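Skekia open day: notes from a visitor who came for the free coffee

The Skekia building is out past the Ellden ring road, between a tire shop and a place that sells hot tubs, and it took me two passes to find the entrance. The open day ran from ten until four. I got there at ten past, took a lanyard from a bowl of lanyards, and was told I was visitor number 81. How they had managed 80 others in ten minutes I don't know, unless the staff had put themselves through the door first to get things moving.

I should say that I've been to a lot of these. Packaging plants, a mattress factory, two breweries (one twice). The form is always the same: a welcome talk with a slide of the building you are already sitting in, a walk, a sandwich. Skekia's welcome talk was 30 minutes long and had four slides of the building, one of them from the back. We learned that the site used to make garden furniture under the name Malý and that the old loading ramp is protected. Against what, we weren't told.

Then the walk. The first hall was storage and we went through it at a trot. The second was Skasta, which is what they call the sorting program, and it's the reason most of us had signed up. Our town changed its trash rules in December and half my street still stands at the curb in the dark, holding a milk carton and looking lost. I had hoped for an answer on paper cups. I have 318 words from the town on the subject, printed and stuck to my fridge, and I'm no wiser.

Skasta turned out to be interested in very small amounts of trash. I had pictured a conveyor belt and a smell. The hall smelled of floor cleaner, and the sorting is done at a white table with bins at the ends of it, a thing or two at a time.

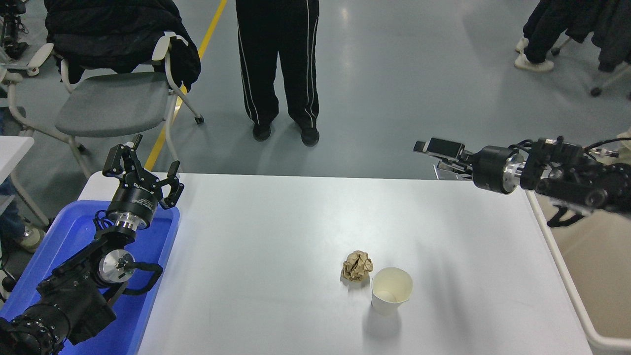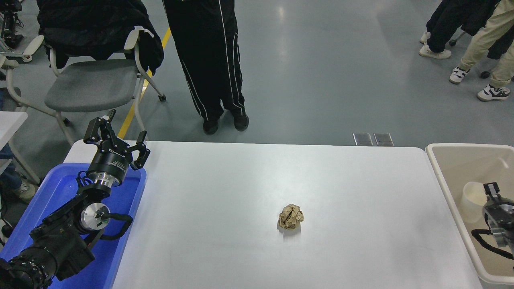 Brown paper, crumpled, and a white cup: the morning's trash.

I got my chance to ask about the cup. The answer, as far as I could follow it, is that it depends on the lining, that the lining depends on the maker, and that the town where you live may have its own view. So a cup is paper until it isn't. A woman behind me wrote this down. Kraft paper is much easier to love. It goes with paper, crumpled or flat, as long as it hasn't been wrapped around anything greasy, and our guide said that flattening it first is kind but optional. I've been ironing mine with my forearm for months, so that was a relief.

There was a longer talk about bin colors, and I'd skip it if you go next year. It comes down to this: the colors in the hall have nothing to do with the colors at your house, so please don't go home and repaint anything. Someone evidently did once.

What I liked best was the floor. I realize that's an odd thing to carry away from a sorting hall, but you could have eaten off it, and one small boy in our group tried, with a dropped raisin. My own garage has never looked like that, even on the day we bought the house.

Lunch was in the old showroom. Soup, a choice of two breads, and the coffee I had come for, which was served in china mugs. I thought that was a bit pointed after the morning we'd had. There were 40 chairs and a good many more people than that, so I ate mine on the protected ramp, out of the wind, and can report that it is a very decent ramp.

Practical things, for anyone thinking of going. Parking is free but the lot is gravel and drains toward the hot tub place. The bus from Ellden stops right outside — on the other side of the road, with no crossing, so leave yourself time. The restrooms are by the first hall and you won't pass them again until the end of the tour. Wear flat shoes. The gift table had pencils, a tote bag, and a fold-out sorting guide that contradicts the one on my fridge in two places. I took one anyway and stuck it up next to the other.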